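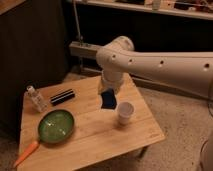
Wyn Prosser wrote under my last thread that letters are lovely in theory but who has anything to say that hasn't already gone out in a text by lunchtime, and I've been chewing on that for two days, so get comfortable, this one's going to run long.

**2/** I've been writing letters to the same handful of people for 15 years now. I started when I moved out to Perkholm and the phone signal in my kitchen was so bad that my aunt thought I was hanging up on her (I was not, Aunt Jo, I promise).

**3/** And Wyn has a point! The news is always old. By the time my letter gets there, the cold is gone, the car is fixed and the cousin has changed her mind about the wedding dress twice. I used to worry about that. I'd cross out whole paragraphs for being stale.

**4/** Then my aunt told me she skips the news anyway and goes looking for the part where I wander off. She likes hearing what's on the stove and what the neighbors are arguing about over the fence. She once wrote me two full pages on a pear. I still have it.

**5/** So, Wyn, my answer is that you put in the stuff too small for a text. The smell of the hallway after rain. A word you misread on a menu. What you were thinking about while the kettle took forever.

**6/** Some practical things, because people always ask in my messages and I always answer each one separately like a fool.

**7/** Paper: I use the cheap cream pads from Plindance, the ones with faint lines. They don't feel fancy and that helps me get started. I was given a box of beautiful handmade sheets once and they sat in a drawer until the edges curled. Too nice to make a mistake on!

**8/** Pen: whatever you'd use for a grocery list. I did try a fountain pen for a whole August. I'm left-handed. My sleeve has never recovered, and neither has the dish towel.

**9/** Envelopes: I bought a carton of 300 from Mthembu when they were clearing out the back of the store, and the gum tastes strongly of peppermint, which I did not expect and now kind of look forward to.

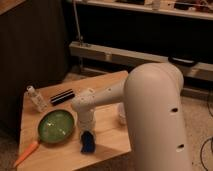 White robot arm, small dark blue thing at the gripper.

**10/** How long should a letter be? Mine are two sides. If I've got more in me I save it for the next one, because a friend who gets nine pages from you feels she owes nine pages back, and then you don't hear from her until the leaves turn.

**11/** Don't apologize for being slow. Please! I have read so many first paragraphs that are nothing but sorry, and I'd so much rather have the pear. Just say hello and start in with whatever's in your head.

**12/** If you don't know who to write to, try somebody you used to work with. I wrote to my old supervisor at the bakery in Gekau, fully expecting nothing, and she sent back four sides about her knees and her tomatoes and a recipe for seed rolls that I've made every week since.

**13/** (Yes, I'll post the recipe. It says "enough flour" and "bake until right," so give me a little time to work out what she means by that.)

**14/** I do keep the ones I get. They're in two shoeboxes, sorted by person, and 159 of them are from my aunt. I went through hers over the winter with a pot of tea and got to hear her be funny about the same terrible landlord for six years straight.

**15/** I also found one I'd never answered. She'd asked me what color I finally painted the bathroom. So I wrote back and told her (green, then a different green), and she called me up laughing so hard she had to put the phone down and get a glass of water.

**16/** Wyn, if you want to try it, send me your address in a private message and I'll go first. You'll get two sides, bad handwriting, and probably more than you wanted about my neighbor's fence.

**17/** Same goes for anybody else reading, up to what my wrist can stand. Tell me if cursive is hard for you and I'll print. Stamps are by the front door and I'm walking down to the mailbox after supper anyway.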